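Used parts listings should say what is wrong with the part

I buy a lot of second-hand motorcycle parts online. I have two older bikes in the shed, one that runs and one that mostly donates, and new parts for either are hard to find in Australia. So I spend more evenings than I should reading listings, and I have come to the view that the words "see photos for condition" ought to be banned.

My last bad purchase was a front brake caliper from a seller in Sarcombe. The listing had 10 photos, all of them sharp. The text said "used, good condition, see photos". When I stripped it on the bench, one piston was pitted right where the seal runs. No photo of an assembled caliper will show you that. The seller told me he hadn't hidden anything, and I believe him. He also hadn't told me anything.

A listing is a description of goods for sale. The description part is the seller's job. If you had the part in your hands, you know whether the thread is tight, whether the bearing grumbles, whether the lever has play in it. I can't get any of that from a screen.

The same goes for whatever people are selling. My sister sells clothes on Zamgate, and her buyers want measurements and wear in writing before they'll part with $20.

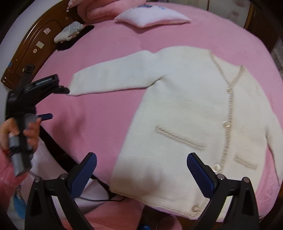 Cream knit cardigan with beige braided trim, laid out flat.

She writes a paragraph for each piece. If a jumper has been darned at the elbow, she says which elbow. She gets very few returns. Meanwhile people are selling fork legs for ten times the money with a line and a half of text, half of it in capitals.

Sang Phùng, who runs the parts counter at Kuvmont and has sold me a good many gaskets, thinks I expect too much. His argument is that most private sellers don't know what they have. They bought a wreck, pulled it apart and want the garage back. Ask them for the wear limit on a clutch basket and they'll give up and put it out for scrap, and then nobody gets it. That is a fair point, and I have thought about it a good deal.

But I'm not asking for wear limits. I would settle for three things: what bike it came off, whether that bike was running, and any fault the seller knows of. "Don't know" is a perfectly good answer to all of them. I have bought parts marked "don't know" and paid accordingly – I just want the price to match the risk.

The sites could fix this in a week. Put in a box for known faults and don't let the listing go live until something is typed in it. They already make sellers pick a colour for a wheel bearing.

Until then I message every seller before I bid. Two out of the last three didn't reply, so I kept my money.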